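Setting Up the Table and Tray
Posted in December by the Tundisgate house manual desk

Section 3. Table, cloth and produce tray

Before you begin, read the whole section once. It is short, and the part people skip is the part about the cloth.

You will need: the table, the Brandes checked cloth, the woven tray, vegetables, a dry dish towel and a tape measure. The tape measure is optional if you have a good eye. Most of us have a worse eye than we think.

3.1 Placing the table

1. Move the table until its long back edge is against the plain wall. Lift it. Dragging it makes a noise that carries to the apartment below, and the apartment below has our phone number.

2. Check that the table doesn't rock. If it does, turn the screw foot on the low corner a quarter turn at a time. Do not fold up a piece of cardboard and put it under the leg. We have removed a lot of cardboard.

3. Wipe the top with a barely damp towel and leave it until it is completely dry. A cloth laid on a damp table will stick in exactly the wrong position and look smug about it.

Note: The older Onon table has no screw feet. If you have that one, try it in a different spot along the wall. The floor has opinions, and they change every yard or so.

3.2 Laying the cloth

The cloth is white with a grid of thin dark lines. The grid is a great help when you are laying it straight and an equally great help to anyone who wants to see that you didn't.

1. Unfold the cloth completely before it goes anywhere near the table. Shake it out once, away from any open cups.

2. Find the hemmed side with the laundry tag. That side goes to the wall, where the tag can live in peace.

3. Lay the wall side first. Pick one dark line and run it along the back edge of the table, end to end. If the line wanders off the edge before you reach the far corner, start over. It will not improve on its own.

4. Draw the rest of the cloth toward you with both hands, keeping them well apart. Pulling from the middle gives you a fan of creases pointing at your own chest.

5. Stand at the center of the front edge and look down the lines toward the wall. They will seem to close in on each other as they go back, and this is normal. What you are checking for is a bend. Smooth out any bend with the flat of your hand, working from the middle to the sides.

6. Measure the overhang at the front left and front right corners. The two should match. Small differences can be forgiven, and after dinner they can't be found.

Caution: Do not iron the cloth on the table. The table finish will not survive it, and the mark it leaves is shaped like an iron, so there is no point blaming the soup.

Caution: Do not use pins, tape or clips along the front edge. Somebody's sleeve will find them.

3.3 Setting out the tray

The tray is round and shallow, with a raised rim. It goes on the left side of the table as you face the wall, and it holds whatever is going to be sliced or passed around. It is not a place for keys, mail, chargers or the other things that drift toward any flat surface with an edge.

1. Turn the tray over and tap the back a few times over the sink. Crumbs hide in the weave. So does last season's parsley.

2. Run a dry finger around the rim. If you feel a loose end, tuck it back under its neighbor. Don't cut it, and don't pull it to see how long it is.

3. Carry the tray to the table empty and set it down flat. If you need to move it, lift it clear of the cloth. Sliding it takes the cloth along for the ride and sends you back to 3.2.

4. Dry your vegetables thoroughly. The weave holds water longer than you would expect, and a tray put away damp will smell like a boathouse by spring.

5. Lay long vegetables side by side, all pointing the same way. With cucumbers, put the longer one nearer to you and the shorter one behind it. A slight slant looks relaxed. A sharp slant looks dropped.

6. Leave some of the weave showing. The tray is for serving from, and people are reluctant to take the first piece off a heap.

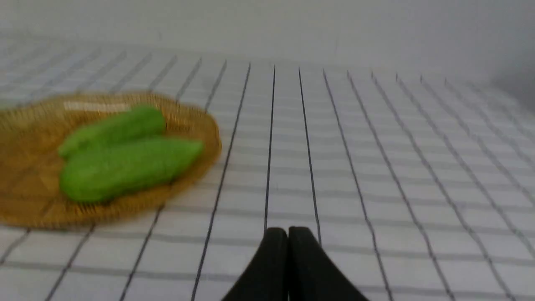
Fig. 3. Tray at the left of the cloth, two cucumbers laid side by side.

Note: If you are setting for a larger group, add a second tray and leave the first one alone. The Brosia tray in the tall cupboard is the right one for this. It is heavier than it looks and should be carried with both hands, including by people who are sure they only need one.

Note: Round things such as tomatoes and radishes will roll to the lowest point of the tray. Should they all collect on one side, go back to step 2 of 3.1 and look at that foot again.

3.4 Taking it down

1. Empty the tray first. Anything cut goes in the refrigerator, and anything whole can go back where it came from.

2. Brush the tray with a dry brush. If it needs more than that, wipe it with a damp cloth and stand it on its rim until dry. Never soak it. Never put it in the dishwasher, however well you think it will fit.

3. Fold the cloth inward from the sides so the crumbs stay in the middle, then shake it outdoors. Check the wind before shaking.

4. Wash the cloth by itself or with other whites, on cool. The cloth is 100 percent cotton and shrank a little the first time. It has since calmed down.

5. Fold it along the printed lines and put it on the shelf with the tag facing out.

3.5 Common problems

The cloth looks crooked but measures straight. The table is crooked. See 3.1.

The cloth looks straight but measures crooked. Put the tape measure away.

The tray creaks. It is woven, and creaking is part of the arrangement. If it creaks while empty and untouched, move it farther from the radiator.

A stain will not come out. Place the tray on it.

Continue to Section 4, Plates and Glasses.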